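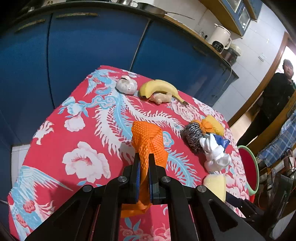
Soundbar drops out when the telly is on the same extension

37 comments

copperkettle
Moved into a terraced house in Dodton in August and I've been trying to sort the living room since. TV is on the chimney breast, soundbar on a shelf underneath, and everything runs off one six-way extension down the left side. Every evening the sound cuts out for a second or two, then comes back. Picture is fine. The soundbar is a Jastgate 103, bought new. I've swapped the HDMI lead twice. Any ideas before I send it back?

marlpit
Is it on the ARC socket? On a lot of sets only one of the HDMI sockets does ARC and it's usually marked in tiny letters. If you're in the wrong one you'd get no sound at all though, so probably not that.

copperkettle
Yes, it's in the ARC one. Sound works, it just drops.

old_ferric
Turn CEC off on everything except the TV and the soundbar. I had a games console that woke up to check for updates and grabbed the sound each time. Took me weeks to find.

Tiziana Dal Bello
I'd look at the extension first. Six things on one strip, with the router in there as well I expect, and all the plug-in power supplies packed together. Put the soundbar on its own wall socket for two nights and see.

old_ferric
A power strip won't make the sound drop for one second. If the power went, the bar would restart and you'd see the light change.

Tiziana Dal Bello
Mine did exactly that and the light never changed. It was a worn socket on the strip. Costs nothing to try.

marlpit
Both of those are free, so do both, but on different nights or you won't know which one fixed it.

dunlin
Has anyone asked how long the lead is? If it goes up the wall in trunking and back down to the shelf it could be a good deal longer than you need. Also check it isn't bent hard behind the bracket. Flat leads are the worst for that.

copperkettle
It's three metres and there is a tight bend behind the TV, yes. The trunking is the stick-on sort from Ambrose and I couldn't get a wider corner piece.

dunlin
There's your suspect. Pull it out and run it loose across the front for an evening. Ugly but you'll know.

hob_end
Don't bother with any of this. Use the optical lead and forget HDMI.

old_ferric
Then he needs two remotes – and he loses the better sound formats. I wouldn't.

hob_end
I've used optical for years and never missed any of it. Most people watch the news and a film.

copperkettle
Update, October 5, 2019. Wall socket made no difference. CEC off on the streaming box made no difference. With the lead loose across the front it has gone two evenings without a drop. I've ordered a Dodasum right-angle adaptor so it can go back in the trunking.

marlpit
Check which way the adaptor turns before you open the packet. There are two sorts and they look the same in the photos.

Tiziana Dal Bello
Glad it's found. I would still replace that extension at some point.

Share this thread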